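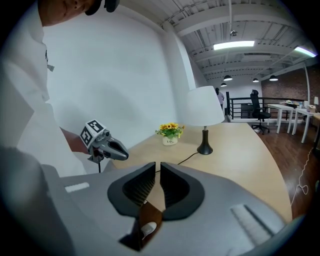 A hand-held gripper at the curved desk, with the sunflowers and the lamp close by.

DORKELL FIXES GRIPPER CABLE FAULT AND SHARES THE REPAIR

2021-10-06

Dorkell has traced and fixed the fault that was ruining recordings made with its Ruvitz hand-held grippers, and we are delighted to be able to share what we found. The repair is a small one, any workshop can do it, and the drawings are free to download from today.

The trouble began in April, when the teams working on Zena, our household tidying project, started to lose parts of their recordings. A person would pick up an object, carry it across a table and put it down, and the saved file would show the jaws wide open the whole way. Of the 700 recordings made that month, 380 had to be thrown out. No one was hurt at any point, but a robot trained on those files could have let go of a lamp halfway to the shelf, and we treated the fault as a safety matter from the first day.

We looked in the wrong place to begin with. Our first guess was the software that reads the marker cubes, and we spent 11 days going through it line by line. It was fine! The fault was in the cable. When the wrist turned sharply, the plug on the gripper body could shift just far enough to break the signal from the jaws, then settle back again before the warning came on. The file looked healthy from start to finish, and the only way to catch it was to watch the jaws and the numbers side by side.
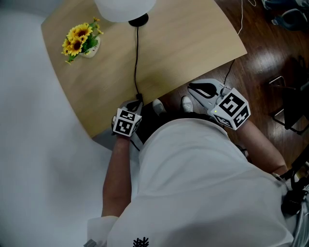 Both grippers in hand at the table edge, seen from above.

Finding it took a lot of patient work at ordinary tables with ordinary things on them, and our colleagues at the Lūse workshop deserve a great deal of the credit. They noticed that the dropouts bunched up on tasks with a reach to the side, and they built the first clip that held the plug still.

The repair has 3 parts: a clip over the plug, a longer loop of cable so that the wrist can turn freely, and a change to the warning, which now comes on at the first missed reading and stays on until the operator clears it. Older Ruvitz grippers can take all of these without being sent back.

Until the clip is fitted, please stop recording if the cable pulls tight, and check the jaw readings before keeping a file. Recordings from April onwards should be checked again with the tool supplied alongside the drawings.

Work on Zena has started again with repaired grippers, and we can't wait to get back to the tidying.

Notes to editors

Ruvitz is the hand-held gripper made by Dorkell. Clips can be had free of charge from the Lūse workshop.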